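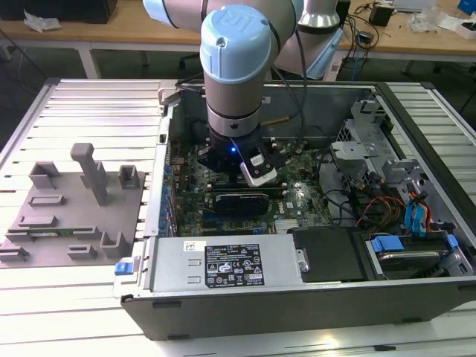
Old Dell workstation, CPU and memory questions

kombo_h wrote:
Hello all. I am taking apart an old Dell tower which I want to use for my photo archive. I paid 80 for it. The blue clips make it easy, but I am not sure about the processor. Is it worth to keep the Xeon E5-1630 v3, or should I look for one with more cores?
Heikki Koivisto

jodell wrote:
Keep it. It has four fast cores, and photo programs like this.

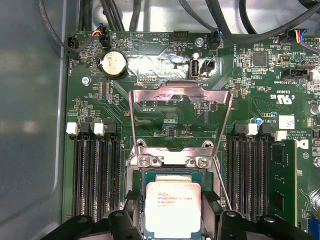
Re: CPU and memory questions

farine wrote:
I do not agree with jodell. Exporting 357 photos on four cores is slow. I would change it.

kombo_h wrote:
I can wait for the export. The memory worries me more. 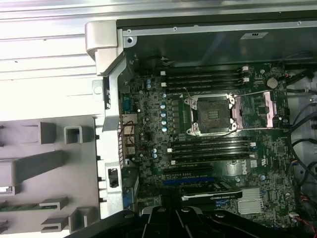
How should I fill eight memory slots if I have only four modules?
Start with the slots that have white latches, one module in each, and check the order in the Dell manual.

irja_m wrote:
Please put the plastic cover on the socket when no processor is in it. I bent one pin in July and had to pay for another board.

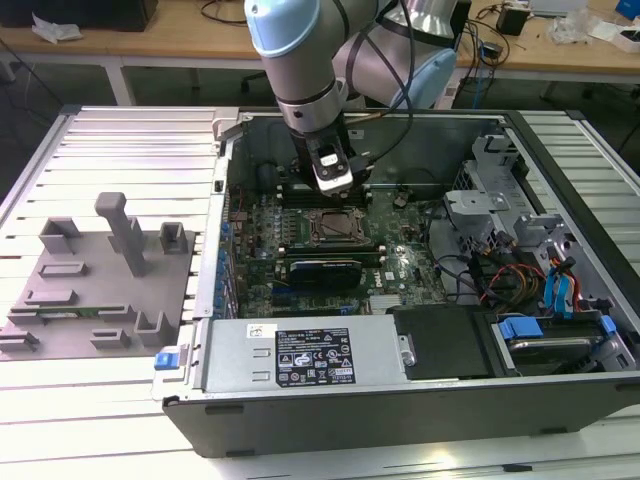
Also change the coin battery while the case is open. It is a CR2032 and costs very little.
Irja Manninen

farine wrote:
Fine, but I still say more cores.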